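Equipment Planning Update: Robotic Instruments and Arms

The Sturness Institute has opened the planning round for its robotics equipment, and group leads are asked to submit their requirements by the end of April. The round covers both the fine instruments used for suture and tissue handling and the larger arms in the shared laboratory. Until now the two have been budgeted separately, with different suppliers and different replacement dates. They will be treated as a single line from this year.

Ylva Hellström, who heads equipment planning, has asked groups to separate purchase costs from running costs in their requests. Past submissions often gave one figure for both, and the instrument budget ran short as a result. Small jawed grippers are used close against the work, with thread and other tools only a short distance away, and their replacement has to be planned as a regular expense.
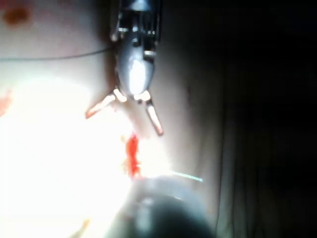 Instruments and Consumables

Each group should list the instruments it expects to use over the year, along with suture thread, practice material and cleaning supplies. Quotations have been requested from Branaleck and Matubbar. The Branaleck quotation gives a delivery time of 90 days, so orders needed for the fall must be approved before the summer break. Matubbar has offered a shorter delivery time on a smaller range of jaw types.

The current allowance for a replacement instrument is $753, including shipping. Groups that expect to exceed it should attach a short note of explanation. Requests for spare instruments will be limited to 2 per group in the first half of the year - further spares may be requested once the first orders have arrived.

Arms, Fingers and Pads

No new arms will be purchased in this round. The institute will instead extend service coverage on the existing ones for almost 3 years, and the money set aside will go toward gripper fingers, rubber pads, cables and mounting parts. Mizanur Akanda is preparing a common parts list so that groups can order the same items wherever possible. Drafts may be read at the Larkport office, and comments are welcome until the list is closed.

Groups are also reminded to include floor space and bench space in their plans. A request for equipment that needs a new bench, a power outlet or a change to the room must be discussed with the building office before it is submitted.

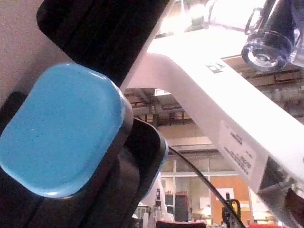 A gripper finger with its light blue rubber pad, beside a white arm link in the laboratory.

Request forms are available from the equipment planning office. Completed forms should carry the signature of the group lead and be accompanied by any quotations already received.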